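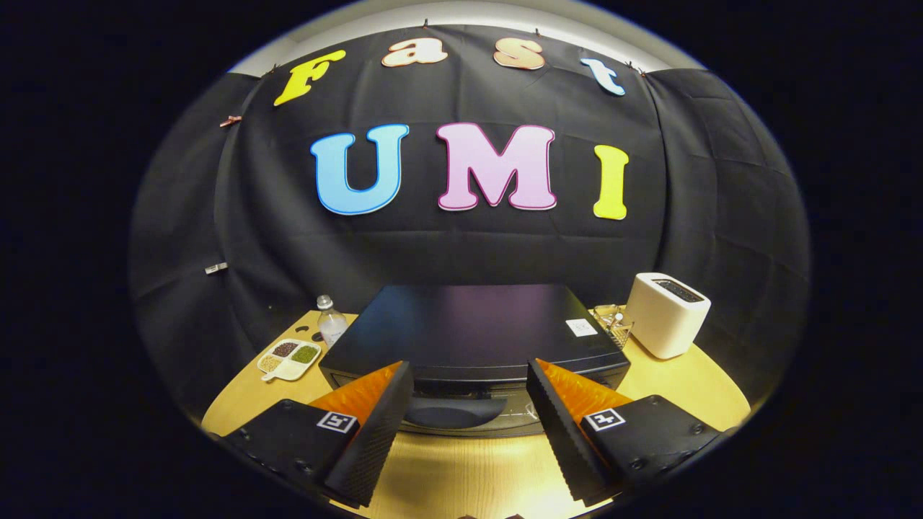

How much counter does a small kitchen really need for its appliances?

Enough for the two you use before work, plus a clear patch as wide as a cutting board. Everything else can live in a cupboard.

I say this as someone who has read 123 comments under a Sustora post claiming every home needs a "breakfast station." I'm not sold. A breakfast station is a toaster with a table all to itself.

Take a toaster, a big flat black appliance with a glossy lid, a water bottle and a divided tray of beans and grains. Put them on one wooden tabletop and tell me where the plate goes.

Glossy black lids, by the way. Who asked for those? They look great in the store. At home they show you the ceiling light and every thumbprint. I'd take a dull one for less money.

The divided tray I'm on the fence about. Four compartments, dark beans in one, green grains, pale seeds. Pretty, sure. But open trays sit out and collect dust, and I've never met a bean that needed to be on show. Jars with lids.

Haris Kazmi wrote back that he keeps his out so he remembers to cook them. Fair. I asked how often he cooks them. Still waiting, Haris.

Fateck sells a rolling cart for this stuff, 70 bucks. So now the clutter has wheels.

What I'd try first, for free: on Saturday, put it all in a box on the floor. Take things out only when you want them. Leave them out if you used them twice by the next weekend.

My toaster made it back by 8 a.m. Sunday. The sandwich press is still in the box and I had pasta salad off a very roomy table.

Replies are open if you want to defend your sandwich press. Bring crumbs as evidence.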